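Section 7. Installing and Leveling the Perness Bench Top

7.1 Before you start

This section covers fitting the Perness bench top to the Drotlow base frame. The base frame must already be assembled and standing in its final position (see Section 5). Do not fit the top to a frame that will be moved to another room afterward. The joints are not rated for carrying with the top attached.

Two people are needed to lift the top. The remaining steps can be done by one person.

Tools required:

- Spirit level, 1000 mm
- Hex key, 5 mm (supplied)
- Open-end wrench, 17 mm
- Soft pencil
- Clean, lint-free cloths
- Tosh seam sealant, clear, one tube (supplied)

CAUTION: Do not use a powered driver on the top fixings. The threaded inserts are set in the underside of the top and will spin if overtightened. A spun insert cannot be repaired on site.

7.2 Preparing the frame

1. Check that all four feet touch the floor. Press down on each corner of the frame in turn. If the frame rocks, extend the short foot until the movement stops.

2. Place the level along the rear crossbar. Adjust the two rear feet until the bubble is centered.

3. Move the level to the front crossbar and repeat with the front feet.

4. Place the level from front to rear at each end. Small corrections at this stage may disturb the first two readings. Repeat steps 2 and 3 until all four readings agree.

5. Tighten the lock nut on each foot against the frame with the 17 mm wrench. Hold the foot still while tightening.

6. Wipe the upper face of the frame. Grit trapped between the frame and the top will hold the top out of level and may mark the underside.

NOTE: No foot should be extended more than 20 mm. If the floor requires more than this, fit the wide foot plates listed in the parts appendix.

7.3 Fitting the top

1. Stick the supplied rubber pads to the frame at the marked positions. The pads go on dry. Do not use adhesive.

2. Lift the top by its short ends and lower it onto the frame, rear edge first. Keep fingers clear of the crossbars.

3. Slide the top until the rear edge is parallel to the wall. Leave a gap of 20 mm between the rear edge and the wall for air movement and cleaning. If side panels are to be fitted, leave the same gap at each end.

4. From underneath, start all the fixing bolts by hand. Each bolt should turn freely for several turns. If a bolt binds, back it out and shift the top slightly. Do not force it.

5. Tighten the bolts with the hex key, beginning at the center and working outward to alternate sides. Stop when the washer no longer turns under finger pressure.

6. Place the level on the top and check it lengthwise, crosswise and on both diagonals.

7. If a reading is out, loosen the lock nut on the nearest foot, correct the foot, and retighten. Do not place shims between the top and the frame.

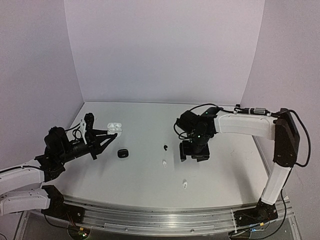 Can the top be cut to a shorter length?

Cutting is not permitted. The edges are sealed at the factory, and a cut edge will take up moisture and swell. Order the shorter top and the matching crossbars instead.

7.4 Sealing the wall gap (wet areas only)

In dry areas, leave the gap open and go to 7.5. In wet areas, fit the backing strip and seal it as follows.

1. Clean the rear edge of the top and the wall with a cloth dampened with plain water. Allow both surfaces to dry fully.

2. Press the backing strip into the gap until it sits flush with the top. The ribbed side faces down.

3. Cut the nozzle of the sealant tube at an angle. Make the opening slightly narrower than the joint.

4. Apply one continuous bead along each side of the strip. Avoid stopping in the middle of a run.

5. Smooth the bead with a damp fingertip or a plastic smoothing tool within the working time printed on the tube.

6. Leave the joint undisturbed overnight. Do not run water near it until the following morning.

CAUTION: Seal only after the top has been leveled and the lock nuts tightened. Moving a foot after sealing will tear the joint.

7.5 Care of the surface

Wipe the surface daily with warm water and a mild dish soap. Dry it with a soft cloth. Standing water should be removed at the end of the working day.

Do not use scouring powder, steel wool or abrasive pads. These dull the finish, and the dull areas will stain more easily afterward.

Keep solvents and strong alkalis off the surface. Where a bench sink is fitted, this includes drain openers such as Drano. If any drain opener is spilled on the top, follow the safety directions on the product container first, then rinse the area with plenty of clean water and dry it. Do not try to neutralize the spill with another chemical.

Place hot items on a trivet or heat mat. Heat damage appears as a pale ring and is not covered by the warranty.

7.6 Periodic checks

Check the level of the top one month after installation and then once a year. April is suggested for the yearly check in heated buildings, when indoor humidity begins to change.

At each check:

1. Test the lock nuts with the wrench. Retighten any that move.

2. Test the fixing bolts with the hex key. Bring them up to finger-tight washers only, as in 7.3.

3. Inspect the sealant for gaps or lifting. Cut out and replace any failed length. New sealant will not bond to old.

4. Look along the front edge at eye level. A visible dip between the feet indicates overloading. Remove the load and see Section 9 for the load table.

7.7 Common faults

Top rocks when leaned on: one foot has lost contact with the floor. Repeat 7.2 in full. Correcting only the loose foot will usually twist the frame.

Top creaks under load: a rubber pad is missing or folded. Remove the bolts, lift the top and replace the pad.

Bolt turns without tightening: the insert has spun. Stop, leave the bolt in place and request a replacement top.

Level reading changes between morning and evening: check for a loose floorboard or a floor mat under one of the feet. Feet must stand directly on the floor.

Perness Bench Systems, Installation Guide. Technical editor: Ayten Dursun. © Perness. All rights reserved. Contact | Parts and Service | Back to top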